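Bench notes, June, evening. Two-arm rig, Dristell table
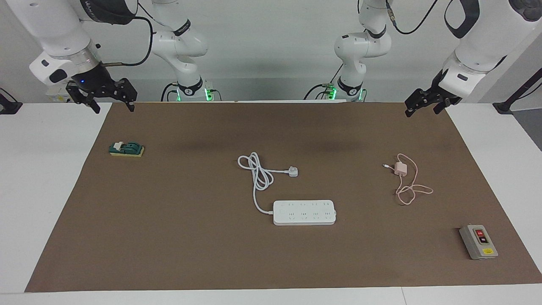 Category: Shop log / Arms

Okay, so both arms are up and both bases are showing green, and I am way too happy about that! The left one spent most of last week refusing to home (bad connector at the elbow, Kusum Srivastava found it by wiggling things, which is her whole method and I can't argue with it). New connector in, homed 20 times in a row, moving on.

Stuff on the mat for the first round: the knife switch on the yellow base, the white power strip, the pink phone charger with its cable, and the gray box with the red and black buttons. Nothing gets plugged into the wall for this. I want to get the motions right on dead hardware first, and the plug into the strip is going to be hard enough as it is.

Order I'm planning on:

Knife switch with the right arm. Come in from above, pinch the white handle, swing it over. Kusum thinks we should push it with one closed finger and never grip at all, and she may be right, so I'll try both.

Buttons with the left arm. Red, then black. I set the downward speed to 4 on the Drimasow panel, down from 22, after I dented a cardboard box with it. Whoever uses it next, please leave it there!

Charger into strip, both arms. One holds the strip still, the other picks up the cube. I have no idea how the cable is going to behave. Might need to tape down the strip cord too, that coil likes to spring open.

The brown mat is the one from Cistwood and it's so much better than the shiny one, I love it. The overhead camera software used to lose the white strip against the white table all the time. Still want to trim it though, it's a bit long for where I kneel to get at the base bolts.

To do: shorter cables behind the bases (ask Tripathi if they have the 2 meter ones back in stock), check the clamp on the left side of the table, write down the park position for both arms before I forget it again. Kusum has the spare finger pads in her bag.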